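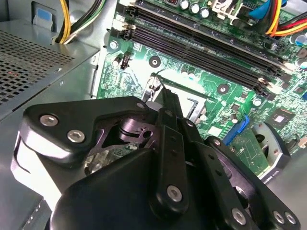
Filed under: Robot Club

When I agreed to help with the college robotics club I had pictured something with wheels. Perhaps a line on the floor, and a small vehicle failing to follow it. What I got was a group of seventeen-year-olds who had entered the build category of the Vevau Challenge, in which an arm has to put a desktop computer together while its owners stand behind a strip of tape with their hands in their pockets.

The hands in pockets are in the rules, more or less. You may touch the keyboard. You may not touch the arm, the computer or the table, and leaning is discouraged.

We are the Kesmont lot. Our rivals are Andilell, from two valleys over, who won last year and have matching jackets. We have a kettle.

The task sounds simple enough if you have ever built a PC. Processor in the socket, lever down, memory in the slot, done, tea. I have built perhaps a dozen and I could not tell you how I do any of it. That has been the trouble. The students ask sensible questions, such as how hard you push a memory module, and I hear myself saying "until it feels right", and they look at me the way you would look at a satnav that had told you to turn left at your own discretion.

So we have spent most of the term writing down what "feels right" means. The club's notebook now has several pages on the subject of a lever. The lever goes down, along a bit and under a little hook, a movement my thumb has been doing unsupervised for twenty years. In code it currently runs to 70 lines, and a good few of those are comments apologising to whoever reads it next.

The program as a whole is 1,685 lines. I know this because it is written on the whiteboard and updated with great ceremony, as if it were a fundraising thermometer. I have tried suggesting that a smaller number might be the better one. This went down badly.

The bit I am proudest of, having had no part in it, is the parts tray. The first version was a sandwich box lid with a tea towel in it, and the arm could no more find a processor on a tea towel than I could find my glasses. Two of the second years went off in February, learned how to draw things properly, and came back with a fixture that has a place for each part. Everything now starts from the same spot every time. It took them six goes, and the first five are being used as desk tidies.
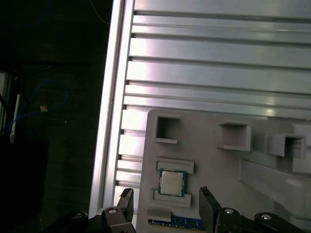
The tray, version six, with a processor and a memory module in their places.

Once the tray worked, picking up stopped being the hard part and putting down took over. A processor only goes into its socket one way round, and it wants to be lowered in flat, as though you were laying a sleeping cat on a cushion. Our arm's early style was closer to posting a letter. We practise on a pile of elderly boards that a local repair shop, Gachanja, lets us have for nothing, and I would like to thank them and also ask whether they have any more.

By March we were managing to seat the thing 40 times out of 80, a figure the students reported to me as "half", in the tone of people who had been hoping I wouldn't ask. I thought half was marvellous. I have had entire jobs that went less well than half. They went back to the notebook and argued for an hour about whether the arm should come in from straight above or from slightly to one side, so as to keep its own knuckles out of the way of the power cables.
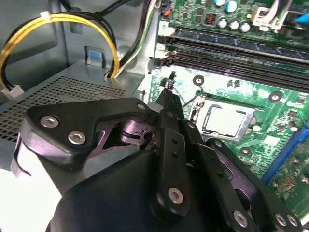
Straight above won, in the end, on the grounds that it was easier to draw on the whiteboard. The side party has not given up and has its own copy of the code, which it refers to as "the good one".

The lever is still a problem. So is the memory, where you need a proper shove at both ends and the arm is far too polite. My contribution was to say that it ought to click, which led to a long discussion about whether we could fit a microphone, which led to somebody finding that the rules don't forbid one. I expect we shall now spend a fortnight recording clicks.

The heat is after Easter. If you want to come along, the hall is open from ten and there are seats at the back, well behind the tape. Bring your own mug, as we are down to four and one of those has screws in it.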